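Frugal Kitchen Board > Soups, Stews and Stretching It

Thread: Red lentil soup from scratch, is it still the cheapest dinner going?

parsnip_pat
Posted 12/18/19

I've been making the same red lentil soup since I left home and I finally sat down with the receipts to see what it costs me. A big pot is 400g of red lentils, two onions, three carrots, a tin of tomatoes, a stock cube and whatever cumin is left in the jar. It does us six bowls, and it came to less than one of those chilled tubs of soup from Pellden that only feeds two (and that's if neither of you is very hungry!).

I fry the onions for a good long while, chuck everything else in with water to cover by a couple of inches, and leave it on low until the carrots squash against the side of the pan. Half gets mashed and the other half stays lumpy. Squeeze of lemon if there's one going soft in the bowl.

So my question is, can anyone beat it? Has to be a proper dinner, not toast.

dobbin_in_the_kitchen
Senior member, 1,229 posts

Lovely soup, but I'd argue with the tin of tomatoes. You don't need it. I use a good squirt of puree and another carrot and my lot have never noticed. I also think split peas are cheaper, at least they are at the Ranjbar shop near me, where they come in the big sacks. Yes they take longer, but you can go and do something else.

parsnip_pat

Split peas need ages on the hob though, and I'm on a prepay meter. Did you count the gas?

dobbin_in_the_kitchen

No I did not count the gas, you've got me there. I do mine in the slow cooker overnight so it's electric anyway, and I've no idea what that comes to.

teatowel_tess

Sorry, I'm with Pat on the tomatoes. Without them it tastes of warm beige to me. I buy the Lanix chopped ones, four tins in a wrap, and they're fine once they've cooked down. A bit watery, so I put in less water to start with.

My addition would be a handful of rice. It thickens the whole thing up and you can get two more bowls out of the pot. Only thing is it goes solid in the fridge, so you have to let it down with a splash from the kettle the next day.
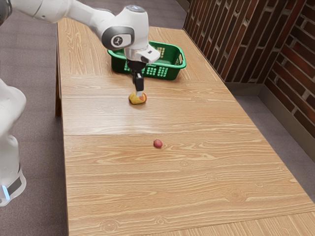 White arm, small yellow plush, long wooden table.

teatowel_tess

Meant to add, don't salt it until the end if you're using cubes. I ruined a whole pan in August by salting first and then crumbling in two cubes on top. We ate it, but we drank a lot of squash that evening.

minding_the_pennies

Can I be the awkward one? I don't think lentil soup is a proper dinner unless there's bread, and nobody has put the bread in the price. My husband would go through half a loaf with his! If you're buying a decent loaf, that's your saving gone. I'd say a tray of baked potatoes with beans beats it easily, especially if the oven is on for something else.

parsnip_pat

Fair point about the bread, I hadn't put it in. I make flatbreads, just flour, water and a bit of oil in a dry pan, so it's pennies. But baked potatoes in an oven for over an hour — how is that cheaper than soup on one ring?

minding_the_pennies

I start them in the microwave and only finish them in the oven. Skins still go crisp if you rub them with oil and salt.

dobbin_in_the_kitchen

Microwaved potatoes are never the same and I will die on that hill. Tess, is it white rice or brown you put in? And does it freeze?

teatowel_tess

White, brown would still be hard when the lentils are done. It freezes all right in old Skalow ice cream tubs, but leave a gap at the top. Write the date on as well, I've got one at the back that could be soup or could be curry sauce.

parsnip_pat

Trying the rice tomorrow with half the usual water. Will report back on how many bowls I get.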